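**Re: [brumside-tools] Which knives go in the shared bag?**

Noman Soomro wrote:

> Hello all,
> I have 7 people for the carton cutting in August and I don't know what we have. Kulsoom, could you please look through the knives and tell me which ones are good for new people? Also, is there a proper tool bag, or do we still use the Christmas one?
> Noman

Dear Noman, dear list,

I put the utility knives out on the marble top this morning, so that I could compare them side by side. 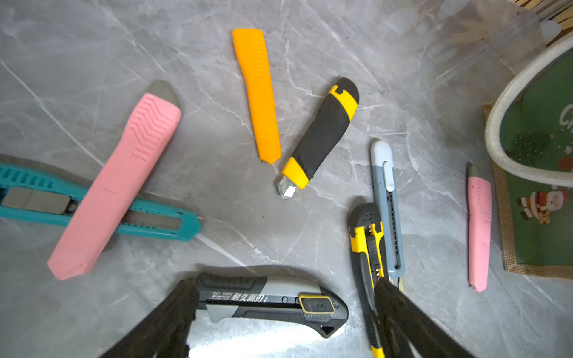

*Knives from the bag. The large pink one is lying over the teal one.*

For new people I recommend the large pink knife. The handle is rubbery and has a pattern you can feel, and there is a gray cover for the blade. Please keep the cover with the knife.

The black-and-yellow one with the rubber grip is also good, but the tip of its blade was out when I took the picture. The same with the teal one. Please, everybody, close the blade before you put a knife down. I have asked this before and I will ask again.

The slim light blue-gray knife is for paper and tape only. For thick cartons I would take a wider one.

After that I began to sort what goes back.
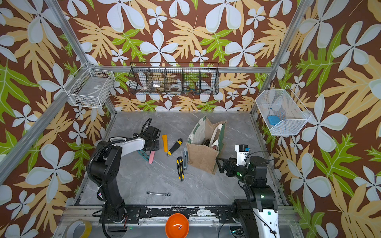

*On the table with the burlap bag. The wrench at the front belongs in the Pindura box.*

We have 300 spare blades from Bangash, so there is no need to save old ones. The order number is 2894, if you want the same again. Skera has offered us a tool roll, but they didn't tell me the price yet.

About your second question: yes, we still use the Christmas bag. It has two handles and a wide opening, and I find it convenient.

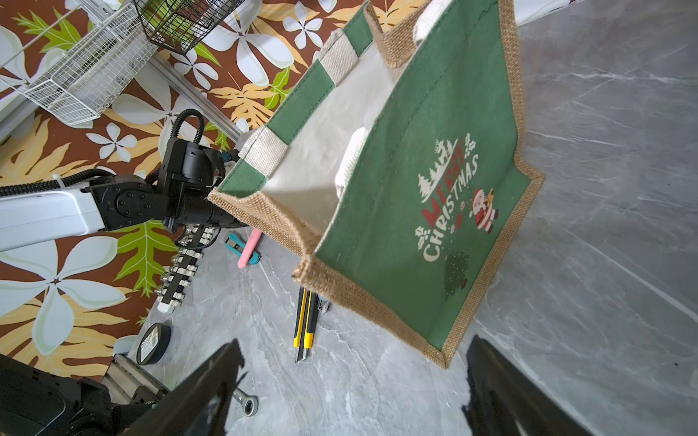
## What I need from you

- Tell me how many knives you want, and by which date.
- Send me 3 names of people who can bring them back.
- Please don't mix the wrenches with the knives again.

Best regards,
Kulsoom Butt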